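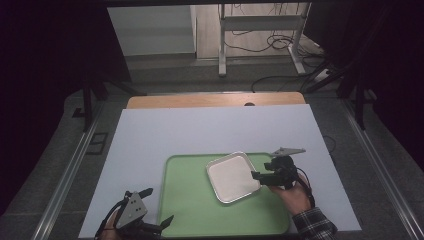 4 min read

Teaching stations at Rondside: questions from the floor

Last updated in November by Ratih Ismail, Operations

What are the people at the teaching stations doing?

They do ordinary packing room tasks with a gripper in each hand in place of bare fingers. The movements are recorded and used to train the arms going onto the tray line. Most of the tasks are small ones, such as moving a metal tray on or off a larger tray, turning it, or setting it straight.

Is this a new job or part of my current one?

Part of your current one. Anyone trained on the tray line can put their name down. You keep your grade and your shift pattern, and station hours are paid at the tray line rate plus the training allowance.

Which jobs are changing?

The tray line is the only area in the plan for now. Vurkier is supplying 2 arms, which will handle loading and squaring up. Inspection, labeling, rework and dispatch stay as they are. Two of the current loading positions will become line tender positions, and those will be posted internally before they are posted anywhere else.

What does a line tender do?

Clears jams, swaps trays, and takes over by hand when an arm stops. A tender also marks the items the arm got wrong so they can go back to the teaching list. Aisyah Mangundap is running the tender training and has the full task sheet in the Kusuma building, ground floor.

Will anyone be laid off?

No layoffs are planned as part of this project. When people leave the loading positions on their own, some of those positions may not be refilled. We said this at the shift meetings and it has not changed.

How long is a turn at the station?

Four blocks at most in one shift, with a break after each. The grippers are heavier than they look after a while. If your wrists or thumbs get sore, stop and tell your lead - you will be moved back to the line for the rest of the shift with no loss of allowance.

Do I have to be fast?

No. Work at the speed you would use on a quiet day. Rushed recordings usually get thrown out.

What if I drop something or make a mistake?

Finish the move if you can, then press the discard key. Discards are not counted against you and leads do not see them by name.

What is recorded?

The position of the grippers, and video of the work surface. Your hands and sleeves will be in the video. Sound is off. Recordings are stored under a station number, on the Tolasex server, and are not used for performance reviews or discipline.

Can I say no?

Yes. Signing up is voluntary and you can take your name off the list at any time. Recordings you have already made will be kept unless you ask for them to be removed.

Who do I ask about something not on this page?

Your shift lead first. For pay and allowance questions call extension 2761. For anything to do with tender training, ask Aisyah.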